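**1/** Right, I promised a few of you an update on the great white table saga, so pull up a chair and put the kettle on, it's a bit of a long one.

**2/** For those who missed the start: we moved to Ferton in August, and the flat came with no furniture at all apart from a coat hook. For the first while we ate off a packing box with a tea towel over it. Very romantic for one evening, and then my back had a few things to say about it.

**3/** I had my heart set on a timber table. My gran had one from 1935, dark as treacle, with a burn at one end the shape of Tasmania, and I spent weeks looking for something like it. Everything was either enormous or cost more than our car.

**4/** Then Heloísa Batista (upstairs, lovely, lends me her good scissors) told me about the second-hand place on Jumunwood Road. I went in for a timber table and came home with a white one for $134. I can't fully explain it. It was by the window and the light was on it and I just thought, well, that's a cheerful thing to sit at in the mornings.

**5/** Getting it home was its own adventure. Emlyn Probert brought his trailer round and we got it up the stairs, all three flights, with one very tense stop on the second landing where neither of us could remember whose turn it was to go backwards.

**6/** So. Living with a white table. I'd had warnings from all sides, and I'll admit most of them were fair. It shows everything. Toast crumbs you'd never have noticed on timber look like gravel. But I've come round to thinking I like knowing where the crumbs are? I wipe it over after breakfast and the whole room feels as though it's had a wash.

**7/** The real worry was tea. I drink a frankly silly amount of it, milky, strong, usually forgotten halfway through and found again an hour later. My first week with the table I had rings on it before lunch. Warm water and a drop of dish soap got the fresh ones off. The one I'd left overnight needed bicarb made into a paste, left on for a bit, then rubbed off gently with a soft cloth.

**8/** Please try the bicarb somewhere out of sight first, by the way. Mine's a matte finish and I was terrified of rubbing a shiny patch into it. It was fine on mine, but yours might be a different sort of table altogether, and I'd feel awful.
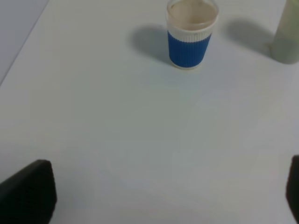

**9/** The other thing I've had to learn is to stop filling it up. An empty table in our house lasts as long as it takes somebody to come in with the mail. Keys, receipts, the library books, a screwdriver that has been "going back in the drawer" since we moved in. My rule now is that whatever you're drinking can stay and the rest gets walked to wherever it lives before dinner.

**10/** I did buy a little tray from Arruda for the keys and the mail, and it sits by the front door now. It works maybe four days out of five – on the fifth, the mail is on the table and I say nothing, as it was probably me.

**11/** Coasters! A few of you asked. I bought a felt set and they were hopeless, they stuck to the bottom of the cup and came up with it, then dropped off somewhere over the rug. Cork has been much better. Aishwarya Iyer crocheted me a couple as well, and those are too pretty to put tea on, so they're living under the pot plants.

**12/** On chairs: still mismatched. We have 4 of them and no two are the same height, so dinner looks a bit like a family portrait. Josué Rezende reckons he can take a smidge off the legs of the tall one, and I've said yes, but only when he's had a good sleep and there's no footy on.

**13/** Would I still like my gran's table? Oh, in a heartbeat. My cousin has it and she's welcome to it, she's got the kids and the space. I had a cuppa at it last month and put my thumb on the burn mark like I used to when I was little.

**14/** Next job is the light over the top, which currently hangs a good way off from where the table ended up. If anyone knows how to swag a cord so it looks intentional, please tell me – I've got a hook, a ladder and no confidence whatsoever.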